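Equipment line, progress report no. 2
Urnemance packing and sorting trial
To: Agnes Haugland
March 18, 2025

Agnes – short one this time, the quote from Padberg came in late and I wanted it in here before it goes stale. Spending first, then the work.

Where the money stands

First arm is paid for. Mounting and cabling came out of the small works line, as agreed. Gripper fingers are the standard pair, not the long ones, which saved enough to cover the spare set. Wrist camera was included with the gripper. Floor work not started and I would like to drop it for now, the concrete is good enough for the stands we have.

Still open: the second arm. Two quotes in hand, Padberg and Moulin. Padberg is cheaper on the arm itself but wants the service contract signed for the full term up front. Moulin is dearer, service by the year, and they will take the old controller in part payment. Bratamia never answered the second email so I am leaving them out. If they turn up in October with something good we can look then.

My preference is Moulin. Reasons: we do not know yet if we want the same arm in the second cell, and a long contract ties us to it. Also Moulin's people picked up the phone when we had the homing fault. Padberg took a week. I know that is not a number but it cost us a week.

Small stuff bought since last report: cable hangers, one more table lamp, finger pads in 2 hardnesses, a box of mixed bags and wraps for practice. Pads wear faster than the brochure says. I have budgeted 16 sets through October and may need to come back to you on that. Recipts are all in the shared folder except the lamp, which I will chase.

What changed against the plan

The plan had us on rigid boxes until summer and soft packaging after. We swapped the order. Boxes were going fine and taught us little about what to buy next. Bags are where the purchase decision sits: if the standard fingers cannot manage film we need suction, and suction means an air supply, a compressor, probably a noise screen. That is a whole different budget and better to know early.

Target for this stage is 500 logged picks on soft items. Not there yet. The log is running but some early entries have no item type filled in, so I am not going to quote a success rate until those are sorted out. Sorry, I know you wanted one for the board pack. The form now refuses to save without it.

Clear film is the hard one for the camera. Colored bags it finds more easily, clear ones it tends to lose against the table. A second light may fix that cheaply. If not, there is a depth camera on the Moulin price list, I have put it under "possible" and not under "requested". Would rather try the light first.

Table height is fine. Table color we may change, there is no cost worth mentioning, just somebody's afternoon. 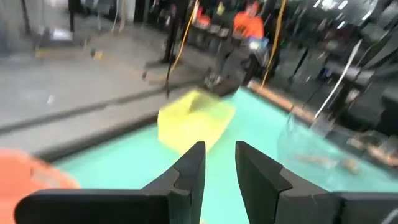
Soft packaging on the green table, a yellow sheet or bag and a clear bag, seen from the wrist camera.

Asking for

1. A yes or no on Moulin for the second arm. Their price holds until the end of next month.

2. Leave to move the floor money to finger pads and lighting. No new money, just moving it across. I will send the form once you say it is ok in principle.

3. A contingency of 500 held back for air fittings, to be released only if we go to suction. If we dont, it goes back in the pot.

Risks, briefly

Delivery on the second arm is the main one. Both firms give the same lead time and I believe neither. If it slips we keep going on one arm and the training days move, nothing else does. Import duty on the controller is still unclear, Moulin say they cover it, I have asked for that in writing.

Power is ok for two arms. Not ok for two arms and a compressor, we would need another circuit. Electrician's estimate is requested, not here yet.

Next report after the soft item picks are done. I will send the Moulin and Padberg quotes side by side seperately, the scans are too big to attach here. If you want to see the cell before deciding, mornings are best, and wear closed shoes please.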